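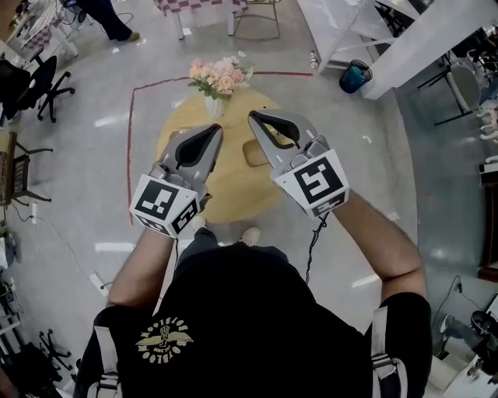 Carkham workshop publishes plans for hand-held gripper pair

CARKHAM, April – The Bremex shared workshop has today released the full building plans for Zesurix, a pair of hand-held grippers which members have built in the evenings since last autumn. The plans are free for anyone to download, change and build again, at home or in a club.

Zesurix is made for people who want to teach a robot arm a task by doing the task themselves. The user holds one gripper in each hand and works at a normal table. Each gripper has two angled fingers with black pads at the tips, and at its base a white cube with printed square markers. A camera worn by the user looks at the markers, and the software calculates from them where each gripper is and how it is turned.

The project began when the workshop wanted to program its own small arm and found that writing every movement by hand took too many evenings. The first pair was too heavy at the front and made the wrists tired. The present version is the fourth. Its weight sits closer to the hand, and the cube can be removed with two screws when a marker is scratched and must be replaced.

"We are hobby builders and we made many mistakes, which are also written in the plans," the Bremex project group said. "The most difficult part was the markers. At first we printed them on glossy paper, and under our ceiling lights the camera lost them all the time. With matt paper the problem became much smaller – but please do not laminate them."

Practice at the workshop takes place at a round wooden table, with red tape on the floor to mark the area around it. The user wears shoulder straps over the clothes. First exercises are simple, for example to pick up a small wooden block and put it down again near a vase of flowers without touching the vase. Members have recorded 700 such exercises up to now, and the group hopes to reach 2000 before the end of the year.

The download contains the drawings for all printed parts, the marker sheets, a wiring plan and a building guide of 106 pages. The guide was checked by Fragkou, a small print shop in Carkham, which also produced the parts for the third and fourth versions. A builder who has no printer can order the plastic parts there. The electronics can be soldered in one long afternoon with a normal iron.

Bremex asks builders to send back their corrections, especially for the chapter on calibration, where the group is not yet satisfied. A version for smaller hands is in preparation.

The workshop is open to visitors every evening from six o'clock. Both grippers can be tried at the table, and no experience is necessary. Groups from schools and clubs are asked to write to the workshop before they come.

Notes for editors

Bremex is a shared workshop in Carkham, paid for by its members. Zesurix is a project of the workshop and is not sold as a finished product.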